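Build a Practice Tabletop in the Simulator Before You Touch the Real Arm

If your robotics club is anything like ours at Tusthorpe, you have one arm, one evening a week and far too many people who want a go. The simulator fixes that. Everyone gets a table, everyone gets an arm, and if you drive the gripper straight through the desk you press reset and try again. I love it, and I think you will too once you've got your first table up and running!

This tutorial takes you from an empty world to a cluttered tabletop that's good enough for practising reaching and picking. It's written for new members, so I've assumed you can open a terminal and edit a text file, and that's all. Set aside an evening for it. You don't have to finish in one go — the project saves as you work.

What you need

A club laptop, or your own with the Jusdale simulator installed. The club's starter project, called Gasoris, which is on the shared drive. A mouse. You can do all of this with a trackpad, but placing things is fiddly and you'll be cross by step three.

Copy the whole Gasoris folder to your own drive before opening it. Please don't work in the shared copy. In January we lost two people's tables that way.

Step 1: Start with the table

Open the project and load the file called blank_room. You'll get a floor, a light and nothing else. From the object list on the left, drag in a table and set its position to zero in all three boxes. Then pick a top colour. White or pale grey is the kindest choice for a first attempt, as you can see shadows on it clearly and shadows tell you a lot about where things are.

Now press Play. If the table drops, slides or does a slow, dignified backflip, you've forgotten to tick Fixed. Stop, tick it, press Play again.

Step 2: Put something behind it

A table floating in grey nothing is hard to judge distances in. Add a shelf or a cabinet along the far side. These are just background, so tick Fixed on them as well and turn off Graspable. Leave a gap between the furniture and the table edge or the two will push against each other when the physics starts, and you'll hear your laptop fan before you see anything wrong.

Step 3: Add the clutter

This is the fun part. It's tempting to fill the table with identical cubes, and cubes do work, but you learn much more from a mix of shapes. Try to have something tall, something flat, something with an awkward outline and something the arm has to avoid.

Our practice layout is built that way. The tapered drink cup is a good early target, wider at the top than at the base, so the height you grip it at really matters. The bottle with the white cap stands close by on purpose: go for the cup carelessly and you'll clip it. The phone lies face up in the middle and is much harder than it looks. The potted plant is at the far side next to the cabinet, and its leaves spread so wide that we treat the whole thing as an obstacle. 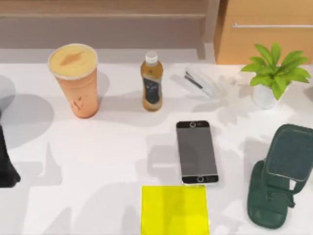
Bart Aerts

Place each object slightly above the table, a centimeter or so in the height box, and let it fall into place when you press Play. Put it exactly on the surface and rounding errors can leave it a hair inside the table, in which case the simulator fires it across the room. It's very funny the first time. (Oh, and the simulator menus use the American spelling of centimetre, which has clearly got into my head.)

Once everything has settled, choose Save Settled Positions from the Scene menu. Do this before you move the arm!

Step 4: Bring in the arm

Drag the arm in from the Robots tab. We mount ours to the side, so that it reaches in over the table from the left and the middle stays clear. Set the base, then use the joint sliders to bring the gripper down until the fingertip is near the tabletop.

Get into the habit of watching the gripper's shadow as you lower it. When the fingertip and its shadow come together, you're nearly down. Maricruz Tapia taught me this on my second evening and I still use it every time, including on the real arm when the overhead lights are on.

If the arm shakes when you press Play, raise Damping a little and try again. If it shakes violently, two joints are probably fighting each other, so go back to the default pose and move one slider at a time.

Step 5: Set your random seed

Under Project Settings there's a box marked Seed. Type in 421. Any number would do, but that's the one the rest of the club uses, so when you ask for help we'll get the same table that you've got.

Leave Shuffle Objects switched off until you can reach the cup five times in a row. After that, turn it on and enjoy the chaos.

Step 6: Try a first reach

Open reach_cup.txt and change the target name to whatever you called your cup. Names are case sensitive, and Cup and cup will not find each other. Set the step limit to 2,000 and run it.

Watch where the gripper stops. Too high means your target point is at the lid, so lower it to mid-height. Too far to one side usually means the cup was moved after you saved. Change one number, run it again, and write down what you changed. My own notebook from the first month is mostly crossings-out, and it's been more use to me than any manual.

Common problems

The screen is black: you've deleted the light. Add one from above and a little to one side.

Everything runs in slow motion: turn Soft Shadows down to Low.

The gripper closes but the object slips out: raise Friction on the object. Leave the gripper's own setting alone, or your numbers won't match the real arm.

The arm won't move at all: check that you've pressed Play. We've all done it.

When your table is working, save it under your own name in the Jaramillo folder so others can try it. I'd really like to see some strange ones — kitchens, workbenches, a messy desk like mine. Next up is grasping, and that's where it gets properly exciting.

Viewed 3,559 times | 2 comments

Tusthorpe Robotics Club | Contact us | Back to top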